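Rodum gripper kit, trial at the Flasham bench: progress report, second period

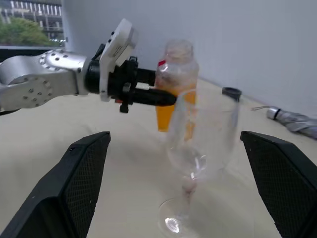

Submitted June 30, 2019
From: Flasham bench team
To: Texier equipment fund

Short one this time, full numbers to follow when the log is cleaned up.

Where we are. Kit is unpacked, mounted and running on both arms. Mounting took longer than the Rodum sheet says, mostly the bracket. Holes line up fine but you need a short hex key to get at the inner screws and there isn't one in the box. We bought one. Receipt is with the last batch.

Task set. Drinks service, as agreed in February. Bottle and stemmed glass on the cream table. Contact on the bottle first with a long finger, then glass, then pour. Pouring is not signed off yet. Bottle and glass contact are what this report covers.

Clear objects. Still the main headache. Wine glass on a pale table with a white wall behind, the wrist camera gets little more than thin edges and a highlight on the foot. Orange liquid helps a lot with the bottle, the software locks on to the color. It also shows through the bowl when the glass stands in front, and then the two get merged into one object. Reported to Rodum, they say a fix is in the next release. No date given.

Fingers. Textured pads are good. Better than the smooth ones in the Graturar kit we had on loan, which slid on plastic. Wide opening clears the bowl of a large glass with room to spare. Downside, the mesh pattern picks up dust and needs a wipe every session.

Cables. Connector under the gripper hangs lower than we like. Tied it back twice, came loose twice. Want a proper clip before any long unattended runs.

Support. Rodum answered 4 tickets out of the 10 we sent. The answers were useful, just slow. Manual has gaps, espescially the calibration chapter.

Spending. Inside budget. Nothing to flag apart from the hex key and 2 spare finger sets, ordered early as delivery is slow.

Next period:
- software update, rerun the glass-in-front case
- darker table covering, see if it helps the camera
- cable clip
- first pours, water only

Ask. We'd like to keep the kit for four more weeks past the end of the trial. The glass problem can't be judged fairly on the current version and we dont want to recommend for or against on that basis. If the answer is no we need to know soon so the arms can be stripped down and the parts sent back to Rodum in the orignal crates.

Log and ticket list available on request.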